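Budgeting for a tabletop arm cell for sorting cups and bowls
Melimside Community Help > Equipment and Purchasing
Posted 2019-06-24 by Prundura_Purchasing

Our training center intends to request funds for one tabletop robot arm with a two-finger gripper. The task for the first year is modest: picking up plastic cups and bowls from a cloth-covered table and putting them in order. The arm itself has been quoted separately and is not in dispute. We are asked to submit a figure for everything else by December, and the present draft allows $2000. We would be grateful for advice on which items are commonly left out, and on whether the gripper fingers supplied with an arm are adequate for thin-walled plastic.

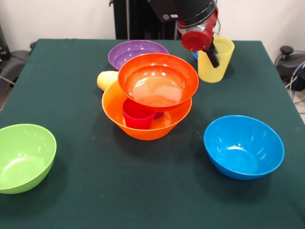
The room has one wall outlet within reach of the table and a painted wall behind it. We are not permitted to drill into the floor. Please state whether prices given include shipping, as our form has a separate line for it.

Brurlow_Labs
Reply marked as helpful

The draft figure is workable if the table and stand are already on hand. If they are not, it should be raised. Our own spending, apart from the arm and shipping, was divided as follows.

Stand and base plate: $1000. This was the largest single item. Where drilling is not allowed, ask the supplier for a weighted base and obtain the total weight in writing before the order is placed.

Spare gripper fingers: $309 for two pairs. The standard fingers were adequate for cups, which can be held by the wall with one finger inside. Wide bowls were more difficult, and we later paid for a longer pair. It is advisable to request a loan set and try it on your own dishes before purchase.

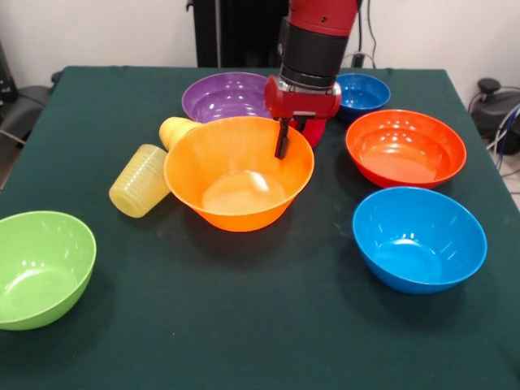

Cups lying on their sides should be included in any trial the supplier offers. A demonstration in which every item stands upright says little about daily use. We asked for cups resting against bowls and bowls set one inside another, and the supplier revised its recommendation on finger length as a result.

Cables, cable covers and a power strip: $70. Please measure the route from the controller to the outlet along the floor, and allow extra for the arm's full reach. Ours was measured in a straight line and the first set had to be returned.

Tablecloth and dishes: we did not give these a line of their own. Plain matte cloth is preferable to anything shiny. Purchase the dishes in solid colors, and buy duplicates at the same time – shades vary between batches.

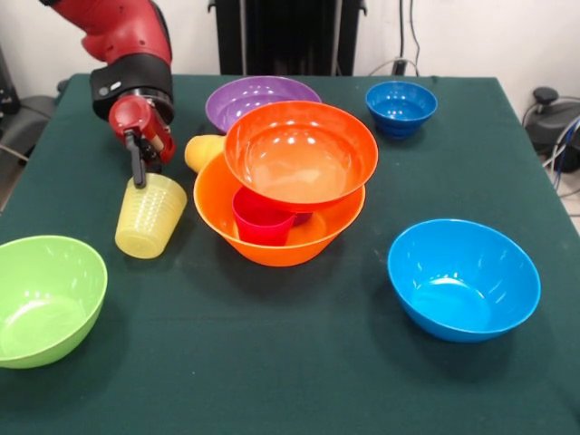
I would also set aside a sum for staff time. Resetting the table between runs was the greater part of our labor in the first months, and it appeared nowhere in the original request. Service contracts differ a good deal, so I will not quote ours.

amini_workshop

Agree with the above on the base. We skipped it and used a bench we already had. It moved. Also check who pays return shipping if the gripper has to go back, ours did not say.

Prundura_Purchasing

Thank you both. The request will be revised to show the stand as a separate line, and the supplier has been asked about a loan set of fingers. We have also drafted the following conditions for the trial and would welcome corrections.

1. The supplier will use our cups and bowls, on our cloth, at the table height given in the request.

2. Items will be placed by our staff. Some cups will stand upright and others will lie on their sides, with bowls of different widths among them.
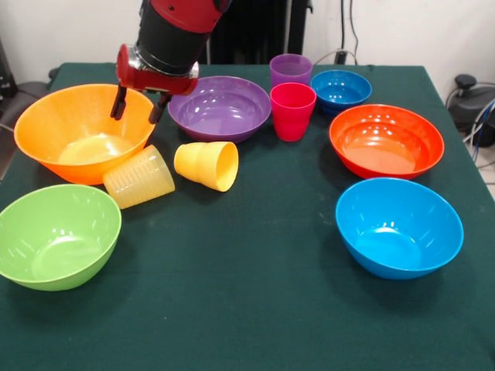
3. The supplier will list every part used in the trial that is not included in the quoted price.

4. Return shipping on loaned parts will be stated in the quotation – including the party responsible for it.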